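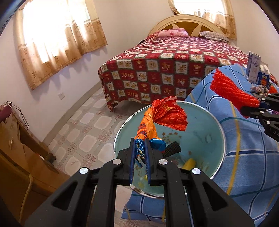
I promised in August that I would write up the wrapper business properly, and a few of you have been kind enough to nag me, so I've made a pot of tea and I'm going to have a go.

For anyone new, I spend my working hours on teaching robot arms to tidy up, by letting them learn from people who do the tidying with hand-held grippers. Our little group at Edbridge has been at it for a good while now, and for most of that time we were rather proud of our success rate on hard things. Boxes, bottles, sponges, all lovely. Then we let the policy loose on soft things and it fell to pieces! A crumpled wrapper has no proper shape, you see, and the model would close its fingers where the wrapper ought to have been (or so I like to imagine) and come up with nothing.

What we changed

My first idea was simply more data, because that is always my first idea. Jaruwan Kaewkla, who is far more patient than I am, sat down with the recordings we already had and noticed that our people hardly ever grasped a soft thing the same way twice, and that the model was averaging all those grasps into one feeble pinch in the middle. So we stopped asking it for a single answer. The new version, which we call Mirani, proposes several grasps, scores each one by how much material it expects to end up between the pads, and commits to the best for a short stretch before looking again.

We also went back for new demonstrations in ordinary bedrooms, with plenty of clutter: wrappers, netting, scrunchies, cartons, whatever was lying about on the cloth. That gave us 813 demonstrations after throwing out the ones where the tracking had wandered off, and I still feel a bit sad about the ones we threw out. Two grippers at once was Ulla Vik's suggestion, and I grumbled about it for a week because the syncing is a pain, but she was right and I have told her so.
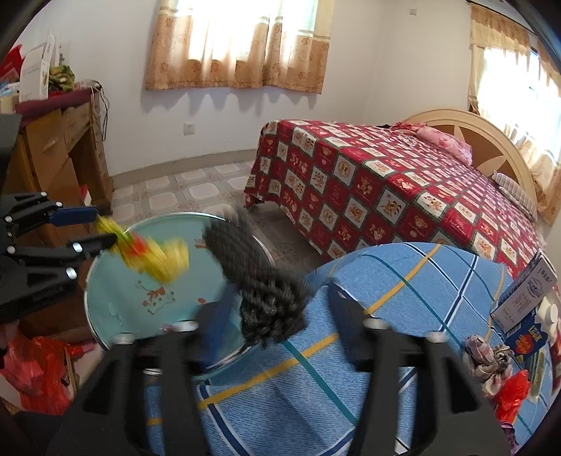

How it did

We ran 50 trials on soft items with the old policy and 50 with Mirani. The old one managed 18. Mirani managed 41, and I made Jaruwan recount them. Hard items stayed much as they were, which was a relief.

It still struggles with anything stringy, and shiny plastic in front of a bright window muddles it dreadfully. I have a half-baked idea about that involving the second gripper's view, and Ulla has a better one, so next time I'll probably be writing about hers.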